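3.2 Sample preparation

Discarded desktop computers were collected at the Drimdale and Cusberg transfer stations in March and sorted by chassis type before disassembly. Laptops and all-in-one units were excluded. Boards were removed by hand, weighed without batteries, and cut into pieces of at most 50 mm. Each batch was then milled and split following the procedure of Chu and Trương, with one change - the milled fraction was passed through a 300 µm sieve twice. Oversize material was returned to the mill.

Power supplies were treated as a separate stream, as their copper content would otherwise dominate the batch average (Figure 2).
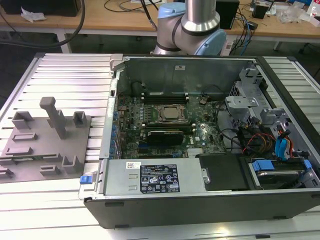
Figure 2. Desktop unit with side panel removed, showing motherboard, graphics card and power supply.

3.3 Leaching and analysis

Subsamples of 7 g were leached in dilute sulfuric acid with hydrogen peroxide added in steps. Copper and nickel were measured in the filtrate; tin was measured separately after fusion of the residue. The mean copper reading for the Cusberg batches was 2450 mg/L before dilution correction. Blanks were run with every batch - none exceeded the detection limit.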